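Plollik publishes its house rules for two-arm sorting benches, free for any shop to use
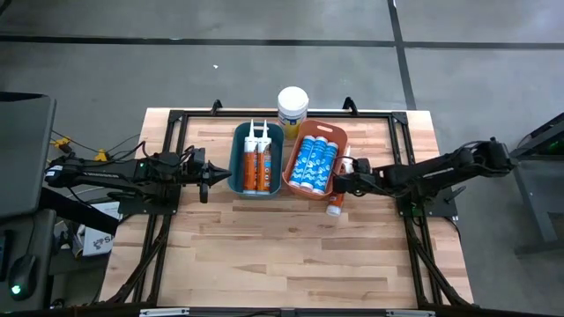
LESTMONT, March – We've been writing down how we run our sorting benches for a long time, mostly on scraps of paper, and we've finally turned it all into one document you can read over coffee! It's called the Plollik Bench Practice, and it covers two-arm tabletop stations from floor marking to end-of-shift checks. My favorite section is the one on mixed stock. Caulk tubes look alike until you load the wrong one, so the rule is one label style per bin – orange-labeled tubes in the teal bin, the light blue ones in the orange bin – and the bins keep their colors at every station. (Yes, we argued over whether the orange labels should go in the orange bin. The teal side won.)

We tried the rules out with our friends at Guerreiro and on our own floor in Metbridge, over 3,241 picks. We logged 146 rule breaks, and most of them came down to people reaching over the bench before both arms were paused. That rule now sits on page one, in big type.

There's a part on cables too, and a short one on clamps, which I'd happily have made longer. Take it, mark it up, tell us where we're wrong. Copies are free from the Plollik front desk in Lestmont, and we're holding an open question hour on Wednesday at 3 p.m.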